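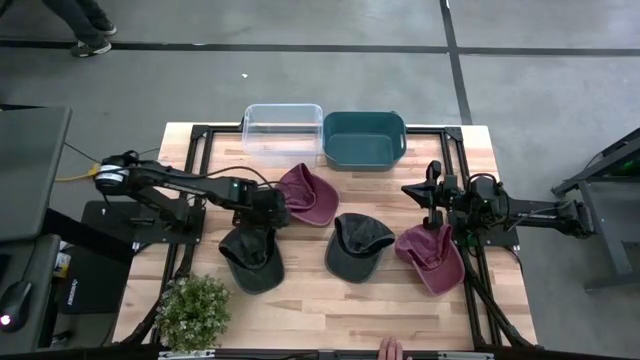

Caps in maroon and dark grey, with the two bins.

Skarnasetti Junior Cricket
Progress report to the Poduval Fund
Second report, covering August to Sun 4 October
Prepared by Harish Namboodiri, programme lead

Where we are

The outdoor part of the programme is finished. We ran 19 coaching sessions between the start of August and the end of the season, against the 21 in the original plan. Two were lost to rain. We tried to move the second of them into the school hall but it was already booked for a dance exam, and the notice was too short to find anywhere else.

Attendance held up better than we expected over the school holidays. The under-11 group was full most weeks and we kept a short waiting list. The under-13s were thinner in the middle of August, when a lot of families were away, and came back once term started. The girls' group is still small. It has a steady core who turn up whatever the weather, but we have not brought in many new players and I would not want to claim otherwise.

Matches

The under-13s played their first matches against other clubs. They lost the first heavily, mostly through wides and dropped catches, and won the second by two wickets with an over left. Narayanan Venkataraman, who coaches that group, has changed the order of his sessions as a result. Fielding now comes first, while they are fresh, and batting in the nets comes last. The under-11s played among themselves with a soft ball and everybody bowled.

Coaching and safeguarding

Both assistant coaches have completed their first aid course. One has also passed the basic coaching award. The other has the practical assessment still to do and is waiting for a date. All background checks are up to date. There were no safeguarding concerns to record in this period. We had one injury, a bruised finger, which was entered in the accident book and reported to the parent the same evening.

Equipment

The junior pads and helmets bought with the first payment are in use and have lasted well. The Gronix bowling machine arrived later than promised and we only had it for the final few sessions. It is a good machine for the older group. It is too quick for most of the under-11s even on the lowest setting, so we have gone back to underarm feeds for them.

One of the practice nets tore along the bottom. We have patched it for now — it will need replacing before the spring.

Money

Spending is within budget overall. Ground hire came in lower than planned because of the lost sessions. Travel to away matches was higher, as we had to hire a minibus for the second one. We have £600 unspent from the ground hire line and would like your agreement to put it towards the replacement net. Receipts are in the folder sent with this report.

Winter plan

We have booked the Indura sports hall for indoor sessions, starting after half-term. The hall takes one group at a time, so the under-11s and under-13s will come on alternate weeks and the girls' group will have its own slot early in the evening. Parking is limited and we have asked parents to drop off at the side entrance.

Decisions needed from the Fund

Approval to move the unspent ground hire money to the net.
Confirmation of when the next payment will be made. The hall wants its deposit before the first session.

Narayanan will send the attendance sheets separately once he has typed up the last of them.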